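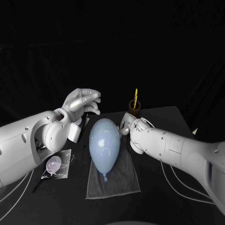 Noreen Bugti wanted to know if the ferry still ran after dark, because if it did she was coming over to Coscombe that very night, cake or no cake.

"It runs!" Kanchan shouted into the phone. "Last one's at nine! Bring boots!"

She hung up and went straight back to the window. It was 4th December, the tide was the lowest of the year, and out past the harbor wall the old road was coming up. She had heard stories of that road since she was small and had never once seen it. Now there it was, black and shining, with the posts still standing along one side and weed hanging off them like wet hair.

Old Nelu Sârbu was already down on the slip with a lantern. He had walked the road as a boy, all 232 steps to the chapel stone, and he told everyone so, twice if they stood still long enough.

"Does it really have the date on it?" Kanchan asked him when she got down there, out of breath, one glove on.

"1627," said Nelu. "I put my fingers in the numbers. My mother slapped me for getting my sleeve wet."

Half the town had come out. Somebody had tied a blue balloon to the railings and it bumped about in the wind, squeaking. Ecaterina Bălan was pouring soup into anything people held out to her. The dog, Radu, ran ahead, came back, ran ahead again, mad with joy at all that new ground to smell.

And the smell! Salt and mud and something older, like a cellar with the door just opened. Kanchan stepped off the slip and the road held. It was real stone, cut square, with ruts where carts had gone.

The ferry horn sounded across the water. She could see Noreen's red hat at the rail, one arm waving like crazy.

"Wait for me!" came the voice, thin and far off. "Don't you dare start without me!"

Kanchan took one more step, only one, and waited.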